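Skutik、衣類のたたみ直しサービス「Garside」の受付をCliltmontで開始
イベント後に残ったTシャツや制服を、1枚からお預かりします

2024年9月19日
Skutik

Skutikは、衣類のたたみ直しと整理のサービス「Garside(ガーサイド)」の受付を、Cliltmontの作業室で開始いたしました。お客様からお預かりした衣類を広げて、形を整え、同じ大きさにたたんでお返しするサービスです。対象は、Tシャツ、ポロシャツ、薄手の制服、タオルなどの布製品です。
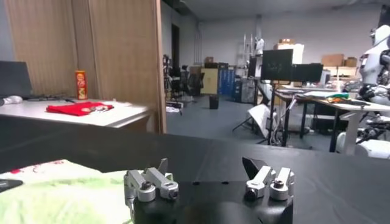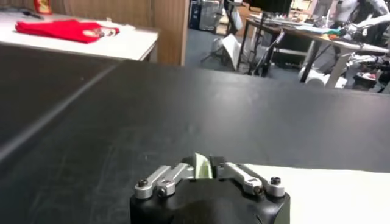
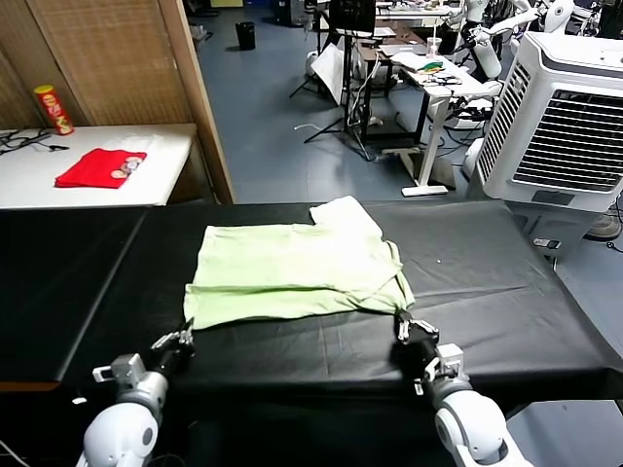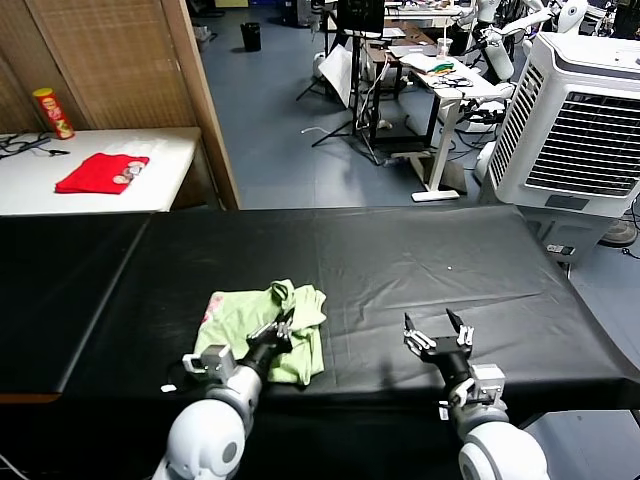

Cliltmontの作業室。4点とも、手前が黒い作業台、奥の白い台の上はたたんだ赤い布。薄い緑色の布は3点目と4点目で黒い作業台の中央寄りにあります。

■ サービスを始めた理由

当社はこれまで、催し物や研修で使う備品の保管をしてまいりました。保管の箱の中には、よくTシャツが入っています。催し物が終わった日の夕方に、急いで箱に入れられたものです。次に使う時に箱を開けると、しわが多く、サイズも混ざっていて、配る前にもう一度全部を出さなければなりません。このことについて、保管のお客様から何度もご相談をいただきました。

そこで当社は今年の5月に、保管のお客様の中から11団体にご協力をいただき、試験的な受付を行いました。お預かりした衣類は合計でほぼ313枚でした。一番多かったのは半袖のTシャツで、次がタオルでした。作業の後にお話を伺ったところ、「サイズが見える向きで箱に入っていることが一番助かる」というご意見が多くありました。たたみ方の美しさについてのご意見は、思ったより少なかったです。この結果を受けまして、Garsideではサイズ表示の向きをそろえることを基本の作業に入れました。

■ 作業台「Gemwood」について

Garsideの作業は、「Gemwood(ジェムウッド)」と呼んでいる台の組み合わせで行います。黒い面の長い作業台と、そのそばの白い台を使います。名前は木の台のように聞こえますが、当社が社内で使っていた配置図の名前をそのまま残したものです。

黒い作業台は、広げて整えるための場所です。淡い色の衣類を置いた時に、襟や袖の端の位置がよく見えるように、面の色を黒にしました。白いTシャツ、薄い緑や薄い黄色のTシャツは、試験受付の時にも多くお預かりしました。白い面の上では裾の線が分かりにくく、左右の幅がそろわないことがありました。

白い台は、たたみ終わったものを一時的に置く場所です。赤や紺のような濃い色の衣類は、こちらの台でもう一度端を見ます。濃い色の衣類を黒い面の上だけで確認すると、見落としが出るからです。

なお、黒い面には糸くずがよく目立ちます。これは欠点と考えることもできますが、当社では確認の役に立つものとして使っています。お預かり品が変わる時には面を拭いて、前の衣類の糸くずが次の衣類に付かないようにいたします。

■ たたみ方の種類

標準のたたみ方は次の2種類です。お申し込みの時に、どちらかをお選びください。

平たたみ
背中を上にして置き、両側の袖と身頃を内側に折り、裾から襟の方へ折ります。仕上がりの幅は27センチメートルです。棚に重ねて置く場合や、受付の机で配る場合に向いています。幼児用など小さいサイズの衣類は、この幅にならないことがありますので、もとの身幅に合わせてたたみます。

立てたたみ
平たたみからもう一度折り、箱や引き出しの中に立てて入れます。上から見てサイズや色を探したい場合に向いています。胸に大きなプリントがある衣類は、プリントの上に強い折り目が付かない位置を選びます。プリントが古く、はがれやすい場合には、平たたみをお願いすることがあります。

タオルはご希望の大きさをお知らせください。ご希望がない場合は、長い辺を半分に折り、それから三つ折りにいたします。

■ ご利用の流れ

最初に、衣類の種類とだいたいの枚数をお知らせください。正確な枚数が分からなくてもお申し込みいただけます。枚数は、お預かりした後に当社で確認し、作業を始める前にご連絡いたします。

衣類は、箱または袋に入れてお持ちください。お持ちいただく時に、たたんである必要はありません。裏返しになっているものは、当社で表に返します。ボタンは、上の1つだけ留めてお返しします。全部のボタンを留める必要がある場合は、その旨をお書きください。

ポケットの中は、お持ちいただく前に一度ご確認をお願いいたします。試験受付の期間には、名札の留め具、硬貨、駐車券などが出てまいりました。作業中に見つかったものは、小さい袋に入れて、どの箱から出たものかを書き、衣類と一緒にお返しいたします。

仕上がった衣類は、サイズごとに分け、小さいサイズから順番に箱に入れます。箱の外側には、サイズと枚数を書いた紙を貼ります。もとの箱が傷んでいる場合は、新しい箱に替えることもできます(箱の代金は別にいただきます)。

■ お預かりできないもの

次の衣類は、申し訳ございませんがお預かりすることができません。

・洗濯をしていない衣類、湿っている衣類
・毛皮、皮革の製品
・着物など、特別なたたみ方が必要な衣類
・針やピンが付いたままの衣類

Garsideには、洗濯、アイロン、しみ抜き、ほつれの直しは含まれておりません。深いしわがある場合、手のひらでならす程度の整え方になりますので、しわが残ることがあります。この点は、お申し込みの前にご理解をいただければ幸いです。また、作業中に破れやほつれを見つけた時は、その衣類だけを別の袋に入れ、場所を書いた紙を付けてお返しします。

■ 料金について

料金は、衣類の種類と枚数によってお見積もりいたします。1枚からお受けいたしますが、少ない枚数の場合には最低料金がございます。当社の保管サービスを使っていらっしゃるお客様は、保管中の箱をそのままGarsideに回すことができます。この場合、箱を一度お引き取りいただく必要はありません。作業の後は、もとの棚に戻します。

■ 見学のご案内

Cliltmontの作業室は、ご予約いただいた方に見学していただけます。お持ちのTシャツを1枚お持ちくだされば、平たたみと立てたたみの両方の仕上がりをご覧いただき、お手元の棚や箱に合うかどうかを比べていただけます。床にケーブルがある場所もございますので、歩きやすい靴でお越しください。ほかのお客様の衣類をお預かりしている時は、撮影をお断りする場合がございます。

■ 今後の予定

毛布やひざ掛けのような大きい布につきましても、お問い合わせをいただいております。現在の作業台の幅で、どの大きさまでお受けできるかを確かめているところです。受付を始める時には、あらためてお知らせいたします。また、平たたみの手順を1枚の紙にまとめたものを準備しております。Garsideのお客様には、衣類をお返しする箱に入れてお渡しする予定です。

■ 概要

サービス名:Garside
提供会社:Skutik
作業場所:Cliltmont作業室
使用する作業台:Gemwood
対象:Tシャツ、ポロシャツ、薄手の制服、タオルなど
お申し込み方法:Skutikのウェブサイトにあるお問い合わせの用紙、またはCliltmont作業室の受付

■ 報道関係の皆様のお問い合わせ先

Skutik 広報担当
取材および写真の使用をご希望の場合は、媒体名と掲載の予定をお書きの上、ウェブサイトのお問い合わせの用紙からご連絡ください。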